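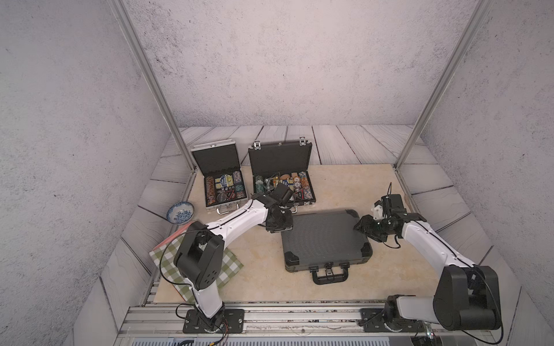 Drosia FAQ

What is Drosia?
Our method for teaching two arms to share one job. We train it on 303 demonstrations of handling poker chip cases, and we love how much there is to learn from a latch and a handle!

How well does it do?
In our August tests it finished 72 of 80 trials. Gill, our older one-arm-at-a-time method, is still the baseline.

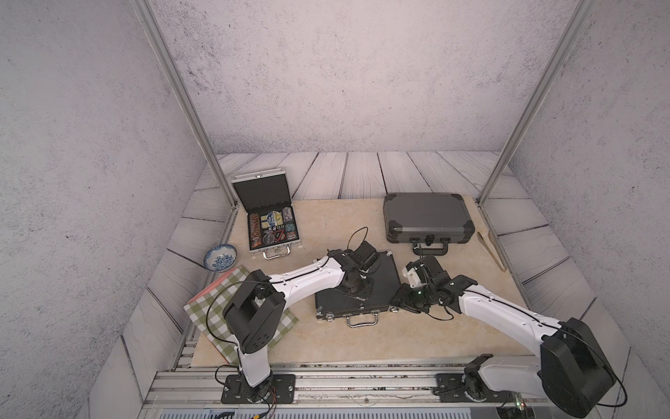
One gripper over the flat black case and the other near its right end, with an open chip case behind it.

Why leave a bowl and a cloth on the table?
We want the policy to cope with clutter.

Who do I ask about the data?
Thérèse Lévesque. She loves questions!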